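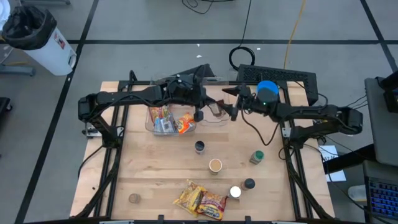
Khoa Cao's objection, sent to me at 11 at night, was that I had budgeted for arms and forgotten to budget for everything the arms touch. He was replying to a draft of the spreadsheet for the second sorting cell. I had one line for the pair of arms, one for the grippers, one for the computer, and a line called "misc" with 2 percent in it. He suggested I delete the misc line and write down what was going to be in it.

I did that over the following week, and the result is below. The first cell has been running small-goods sorting since May: snack bags, jars, cups, clear plastic bins. The second cell will do the same work on the same kind of goods. I am paying for it myself, apart from the bench space at Flivthorpe, so the numbers matter to me more than they would on a department account.

Arms

I am not going to argue about the arms again. The choice was between the Proslow pair and the Tevik pair. The Tevik has better reach on paper. The Proslow takes the same wrist fittings I already own, and I have spare fingers for it. Quote for the Proslow pair, with controllers and power supplies: 3818 dollars before shipping. The Tevik quote left out the power supplies, which I found on the second page. Once they were added the gap closed to almost nothing, and compatibility settled it.

Reach is worth one more note. With one arm on the left rail and one on the right, the only area both can get to properly is a patch in the center and upper center of the table. Near corners are one-arm territory, and a small round lid that ends up in one is awkward to get at. A longer arm would help with the corners and make the middle more crowded, where two grippers are already working close to each other. I decided to live with the corners.

Frame

Black aluminum extrusion, same section as before, rails on all four sides of the tabletop and running a little past the edges. The overhang looks untidy and I am keeping it. It gives you somewhere to clamp things later without drilling, and cutting rail to exact length costs extra per cut at the place I use.

Rail, corner brackets, T-nuts and bolts: 428 dollars. I priced it with cheaper brackets and saved too little to care. What did make a difference was ordering T-nuts by the bag. On the first cell I bought them in tens, several times, and paid shipping each time.

The tabletop is a light wooden one. I looked at a metal plate and rejected it on weight and noise.

Cables

This was most of the old misc line. The first cell was wired with whatever was in the drawer, and it shows: loops on the floor, a coil behind the table, black cables tangled together near the back. The arms have their own bundles along the links, and those are fine. The trouble is everything between the frame and the wall.

For the second cell I have listed:

Power, two runs, measured to the outlet with slack
Network, one run, in yellow again so I can find it
Cable chain for each arm base
Floor cover strip where people walk
Hook-and-loop ties, one large roll
Labels

The wrist cable gets its own line. It has to hang loose enough for the wrist to turn, and a loose cable sweeps across the right half of the table and can drag a light bag with it. I have tried two clips and neither was good. There is a small amount set aside for a third attempt.

Grippers and fingers

Two sets of fingers per arm. The angular black ones do well on jars and passably on paper cups. Bags lying flat are the hard case, particularly when one is partly tucked under another. Khoa wants softer tips. I have priced tips as a consumable, replaced every 18 weeks, and will revise when I have a real wear figure.

Bins and goods

Clear plastic bins, bought in a pack. Being see-through is handy for a person checking the contents and a nuisance for the vision side, where one bin overlapped by a gripper can nearly vanish. I am still using clear ones in both cells. If the second cell sorted into opaque bins I could not compare the two.

The goods are a recurring cost that I had left at zero. Snack bags lose air and get creased. Caps crack. I now replace the bags monthly and the jars when they break, and the jars get chosen for having different cap colors. It is a grocery bill, and it is on the sheet as one.

Desk side

The monitor and keyboard will stay on the right, beyond the frame, as in cell one. No new monitor; I have one. I added a cheap clipboard to the order. My run notes are on loose paper and the paper ends up on the floor.

A second trash can is also on the list, with bags. It gets used more than I expected.

What I left out

Extra lighting, for now. A second computer, also for now, although Khoa thinks one machine will not drive four arms and he may be right. A guard panel on the walkway side is waiting on a quote from Tạ, who makes them to size. If the quote comes in high I will use the leftover rail and sheet plastic and do it badly first.

Order of purchase is frame, then cables, then arms. The arms have the longest lead time, so that order is arguably backwards, but last time they sat in boxes while I waited for brackets, and part of the return window went with them. The frame order went in this morning.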